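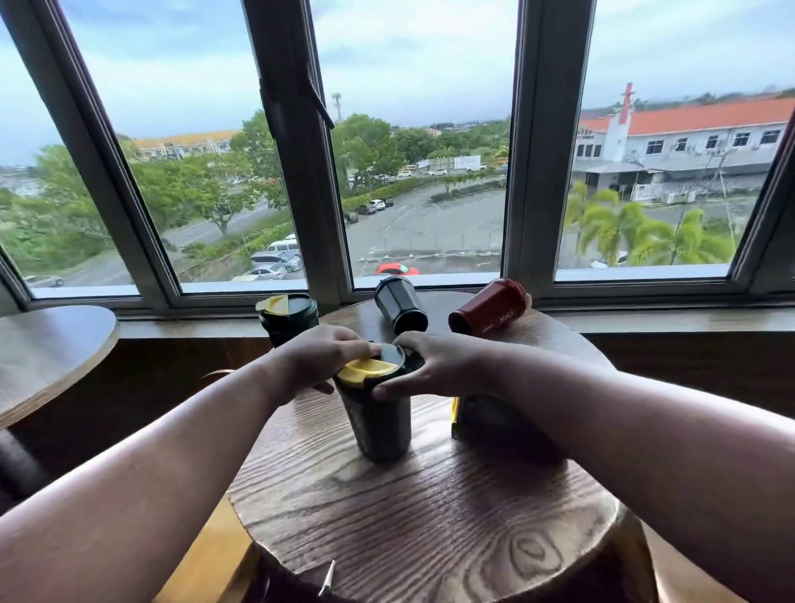

Photo: Mostafa Kamel / Rorum

Figure 3. Both hands on the lid of a black tumbler at a round wooden table, with further tumblers on the table and the window ledge.

4.2 Lid tasks in the Gestmont recording kit

The Gestmont kit is sold by Rorum as a complete service: head camera, storage unit, upload software and a labelling plan. We hired it for February and used it to record everyday two-handed work for training a robot arm. This section covers the lid tasks, in which a tumbler is picked up, opened or closed, and put down either upright or on its side (Figure 3).

We kept 231 of the 246 clips. The other 15 were dropped when the upload software marked them as incomplete. Labels came back from Rorum in 7 working days, against the five stated in the contract.

Hand tracking was good when the fingers were spread over the lid and poorer when one hand went round the far side of it. Dark tumblers gave weak outlines, but the yellow lids were picked up well. In 107 of the kept clips the supplied labels did not separate twisting from pressing, and we relabelled these by hand using the Cliltden scheme. Rorum has since added a separate tag for each, in the release dated 2 Mar 2021. We have not tested that release.

Battery life and the fit of the head strap are dealt with in Section 4.3.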